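Sorting small things: where household machines stand

The question of whether machines can take over domestic chores is usually put in terms of dishes and laundry. I consider tidying the better test. At Aravena, where I advised on household trials until September, a lifting arm would move folded towels all afternoon without complaint from anyone. Hair accessories were another matter.

Annick Charpentier, my former colleague, kept a log of 81 attempts at placing soft items into an open box. A scrunchie has no fixed shape, and a clip presents a different edge each time it is set down. A strand of beads remains, in my view, beyond dependable handling — at least with two jaws.
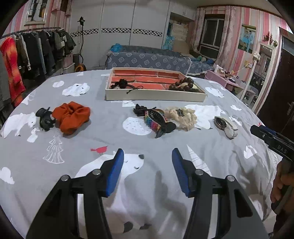

Drukent, 2nd November

Scrunchies, claw clips and a watch on a printed sheet, with the box beyond them, make up a task that a child completes before breakfast. I would not yet purchase a machine to do it. Folded towels I would gladly hand over.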